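3.2 Equipment Plan and Budget

We planned the purchase in two rounds. The first covered hand-held grippers, harnesses and tracking markers for two operators. The second, a fixed arm from Gotwood, was put off until we knew how many demonstrations the first round could supply. An arm ties up most of a budget on the day it is ordered, while hand-held units can be added in pairs.

Quotes were requested from Vistier and Niter for the same parts list. Vistier's came to $3,673 per operator, with spare marker cubes included. Niter's was lower, but it left out cables and power supplies, and adding them closed most of the gap. We ordered from Vistier and set aside a further $600 for straps, power strips and replacement fingers — items that had been missing from our first draft of the budget.

Floor space was treated as a cost as well. Two operators working at once need room to turn without crossing each other's cables, and the Shokri office was the only room already open to us at no charge. Figure 2 shows the grippers and harnesses in use there.

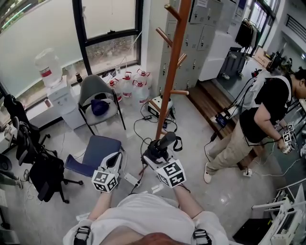 Figure 2. Two operators with hand-held grippers and marker cubes.

Labor was budgeted separately, at 25 hours per operator for the first round. We allowed for up to a fifth of that time going to setup and charging. Spending on the arm was left open until September, when the quote from Gotwood was due for renewal.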